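03/09/2025

Arrivé à 8 h 40, le bureau était déjà ouvert. Café, puis relance de la génération qui s'était arrêtée cette nuit à cause du disque plein. J'ai vidé le dossier temporaire et déplacé les vieux rendus de janvier sur l'autre machine. Il faudra que je pense à le faire avant que ça bloque, la prochaine fois.

Le compte du matin : 3 252 épisodes enregistrés dans Druria depuis le début de la campagne. Le filtre automatique en garde 3 067. Les autres partent pour les raisons habituelles, trajectoire trop longue, collision avec le plateau, ou simulateur qui perd un pas de temps. J'ai regardé les rejets jusqu'à onze heures et je n'ai pas trouvé d'erreur du filtre, sauf un épisode coupé alors que la pince revenait juste lentement. Je l'ai remis à la main.

Qistina est passée avec sa liste de textures. Elle veut plus de variété sur les sols et les plateaux, et elle a raison : le modèle entraîné la semaine dernière s'accroche trop au bois clair. Dès qu'on lui donne une table foncée il hésite, il descend, il remonte. Elle propose de tirer les matières au hasard à chaque épisode, sans se soucier que l'ensemble ressemble à une vraie pièce. J'étais plutôt contre en juin. Maintenant je m'en fiche un peu, si les courbes montent.

Déjeuner dehors, un sandwich pas bon. Dimas a appelé pendant ce temps, je l'ai rappelé à 14 h. Il est chez Banomik jusqu'à vendredi en huit pour la partie réelle et il attend nos fichiers. Il demande que la vue de la caméra embarquée soit au même angle que la leur. J'ai vérifié, nous avons 3 degrés d'écart. Corrigé dans la configuration, mais cela veut dire que tout ce qui a été fait avant garde l'ancien angle. On en a parlé longtemps. Il préfère qu'on ne jette rien et qu'on note la valeur dans les métadonnées. D'accord.

Après-midi sur Ngau, le script qui tire les poses de départ. Je voulais davantage de départs difficiles : caméra très inclinée, table prise par un coin, pince grande ouverte et vide. Jusqu'ici presque tous les épisodes commençaient bien au-dessus du plateau, et le modèle n'apprenait pas à chercher. J'ai élargi les bornes et lancé un lot de 36 pour voir.

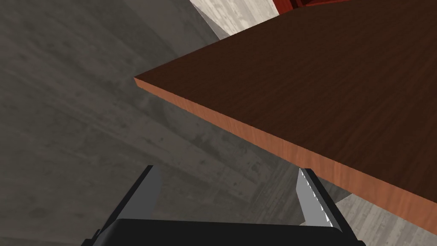
Le lot a tourné en vingt minutes. J'ai tout passé en revue image par image, ce qui est pénible mais je ne vois pas comment faire autrement tant que les bornes ne sont pas fixées. Quelques poses sont inutilisables, la pince part dans le décor. Pour le reste je garde. J'ai resserré un peu la rotation et laissé l'inclinaison.

Vers 17 h, réunion Flomow, courte. Ils veulent une date pour la livraison, j'ai dit que je la donnerais quand Qistina aurait fini les textures. Ça n'a pas plu mais personne n'a insisté.

Avant de partir j'ai lancé la génération complète pour la nuit, avec les nouvelles bornes et l'angle corrigé. Vérifié deux fois la place sur le disque.

Rentré à pied. Mal au dos, il faut que je règle cette chaise. Demain : écrire à Dimas pour le format des métadonnées, reprendre le filtre sur les retours lents, rappeler le dentiste.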